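Posted in: Workshop notes | Tags: grippers, maintenance, pads

Search this blog... Go

Last month I promised to write how I look after the hand gripper between sessions, and then December came and I did not write anything. So now I do it, with my notebook open beside me, before I forget the order.

The gripper is the type you hold in the hand and close with the trigger. Two fingers, black frames, blue pads on the tips. I log each closing in a small counter, and when I started this round of care the counter was at 2974. The last time I changed pads it was at 632, so this set has served longer than I like. The surface was still textured, but at the inner corner of the left one I could feel with my nail that the pattern was lower.

First I clean. I use a damp cloth and a drop of washing-up liquid, never alcohol, because with my first set the alcohol made the pads hard and they began to slip. I wipe along the grooves and then across. Then I leave it all open on a towel during lunch. It is tempting to put it back to work after ten minutes, but water stays behind the pads and later they move on their seat.

Then the bolts. I go round with the small hex key and only feel if each one is tight. I do not turn more than it asks. On the right finger one bolt always comes a little loose, and I have a drop of thread lock from Hornex for this. The bottle is nearly finished and I have ordered another from Plundo, who sent me the wrong strength last time – please read the label before you open it, they did not want it back.

After the bolts I check if the two fingers meet in the middle. I close them slowly on a strip of paper and pull. If the paper comes out straight, good. If it turns to one side, one finger is ahead of the other, and I adjust the link by a quarter of a turn and try again. This time I needed four tries.

When the paper is good I go to fruit, for the reason that fruit is round and also soft, and a bad pad leaves a mark on it. 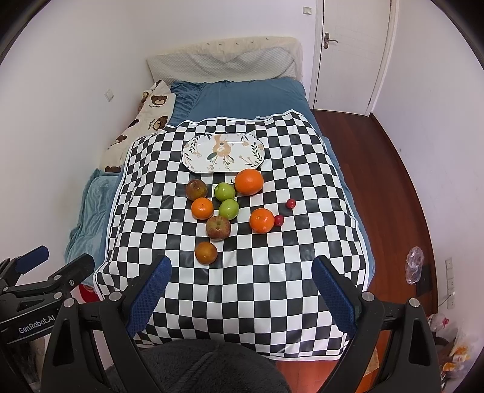 Fruit check on the checkered cloth, jaws open, plate at the far end.

I begin with oranges, which forgive a lot. Green apples are more slippery and they show me quickly if the left and right pads do not press the same. The cherries I keep for last. For a cherry I close until I feel the first touch and then I wait, and if my hand wants to squeeze more, the trigger spring is too stiff and I must go back to the bench.

In my case the spring was fine, but one apple turned in the jaws when I lifted it. I took the left pad off, cleaned the seat behind it and pressed it on again. The apple did not turn after that. I wrote 878 in the notebook as the next point for inspection, counting from zero, for I reset the counter after every service.

There is one thing I have not solved. The trigger cable makes a small noise near the end of its travel, like a dry hinge. I tried the Olteanu grease, a very small amount, and it was quiet for one evening and then the noise came back. A reader from Trurnbridge wrote to me that the sleeve should be changed and not greased. Probably this is correct, but the sleeve is glued in mine and I am a bit afraid to cut it. If you have done it, write me which blade you used.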